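Dillberg Towel Drive Moves Into Its Folding Weeks

By midmorning the kettle is on at the old Fonseca dry goods store on the corner, the front door is propped open with a brick, and there is a good deal of talk going on about whether a bath towel ought to be folded in halves or in thirds. It is the fifth summer of the Dillberg towel drive, and anyone who has given up a July morning to it will tell you that the halves-or-thirds question comes back every year as surely as the mosquitoes do.

The drive collects towels, washcloths and bath mats from households all over Dillberg and from a fair number in Nemport, too, and passes them along to families who are setting up a home with very little to put in it. Some are coming out of the shelter on the Nemport side of the river, some have had a fire or a flooded basement, and some have simply moved here for work with two suitcases and a baby. A towel isn't the first thing people think to give (canned soup is, and then coats), and that is how the whole business got its start.

Prasert Boonchu, who ran the coin laundry on the Nemport road until he retired, had a shelf of towels left behind in his dryers over the years and couldn't bring himself to throw them out. He washed them, put a notice in his window, and found they were gone by suppertime. The next week he put up another notice, asking for more.

"I thought I'd do it the one time and have my shelf back," he said. "I never did get the shelf back."

Last summer the drive sent out up to 3,000 pieces, counting the washcloths, and this year's bags are already stacked well up the wall by the old fitting rooms. The first load of finished bundles went out at the start of the month to 88 households. Another load is promised before school starts, and there is plenty of sorting to do between now and then.

The sorting itself is simple enough once you've been shown. Each towel gets shaken out and held up to the window. The sound ones are folded, the frayed ones go into a pile for the animal shelter, and anything with a bleach spot is set aside to be talked over. Mr. Boonchu is generous about bleach spots, and his sister-in-law isn't, and the pile between them can get fairly tall before lunch.
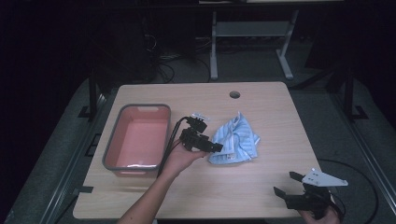
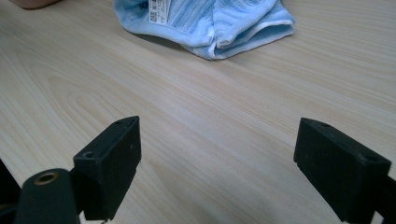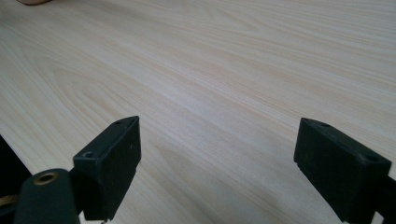

Store tags are the other matter that comes up. Plenty of people buy a new towel to give, and a stiff little label left on can be scratchy on a baby's cheek, so there is a pair of blunt scissors on a string at each end of the room and folders are asked to use them. Sewn-in care labels stay where they are. Mr. Boonchu is firm on that point, having spent the better part of his working life explaining to people what happens when you wash a thing hotter than it would like to be washed.

As for the fold, this year's official answer is thirds the long way and then in half twice, with the hem tucked to the inside. It makes a bundle that sits flat in a box and doesn't come undone when somebody carries it up three flights of stairs. Those who learned it the other way at their mother's knee are allowed to go on doing it the other way, provided they stack their own towels in a separate box so the piles don't lean. There was some grumbling about this last year, and there is a little less of it now.

Each bundle holds two bath towels, two hand towels, four washcloths and a bar of soap, tied with cotton tape. The tape is a gift from Fliletti, the upholstery shop across the street, which also lends its hand truck when the boxes get heavy and has been very patient about getting it back. The soap comes out of the cash jar by the door. There was 280 dollars in the jar when it was emptied at the end of last month, with a button and a Canadian quarter besides, and every bit of it but the button has gone toward soap.

Colors are matched where they can be. It isn't strictly needed, and on a busy morning it slows things down considerably, but the folders like doing it and they say people notice. One young mother wrote a card last fall to say that her set had come all in blue, and that it was the first thing in the apartment that had looked as though she'd picked it out. The card is taped up over the sink in the back room, getting a bit curly at the corners from the steam.

The great shortage this summer is hand towels. Bath towels come in by the armload and washcloths by the bagful, but people seem to hang on to their hand towels until there's nothing left of them, and 97 bundles are waiting on the back shelves for want of a second one. If you have a few in the linen closet that only come out when company does, the folders would be very glad to have them. They don't need to be new, and they don't need to match anything. Please do wash them first, without scented softener if you can manage it, as several of the families have small children with tender skin.

Beach towels are welcome as well and are kept for the children's bundles. Sheets and pillowcases are not being taken this year, much as everyone would like to say yes to them, as there isn't a dry place left to put them.

Towels may be dropped at the Fonseca store any weekday from 9 in the morning until 1 in the afternoon. There is a covered bin beside the side door for those who can only come by after work, and it's emptied every morning before the heat of the day. In Nemport, the library has a box just inside the entrance, under the coat hooks.

Anyone who would like to come and fold is welcome to turn up without calling ahead. Children are fine if they're with a grown-up, and there is a low table and a basket of washcloths for them to practice on. Chairs with backs are in short supply, so bring a cushion if you mean to stay the whole morning. Coffee is provided, and there is usually coffee cake until 10:30 or so.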